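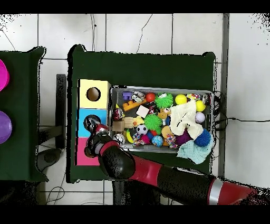
Ketmont arm at the three-color box, mixed toy tray alongside.

Ketmont Arm Sorting Kit, reviewed by Dayana Varela

The kit covers grasp planning, arm control and a logging tool. Setup from the printed guide took 40 minutes, plus one firmware update. Over 254 pick attempts, hard balls and plastic pieces gave little trouble. Spiky and fuzzy toys were slower, and anything lying under cloth was usually skipped until the cloth had been moved by hand. Rope toys failed most often.

The arm's gloss finish shows every fingerprint. Joint noise is low. The log exports as plain text only, and the 16-page manual omits the error codes; Ketmont support sent them by email.

Rating: 6 out of 10. Suitable for teaching labs. For production sorting, the Odwood kit is faster.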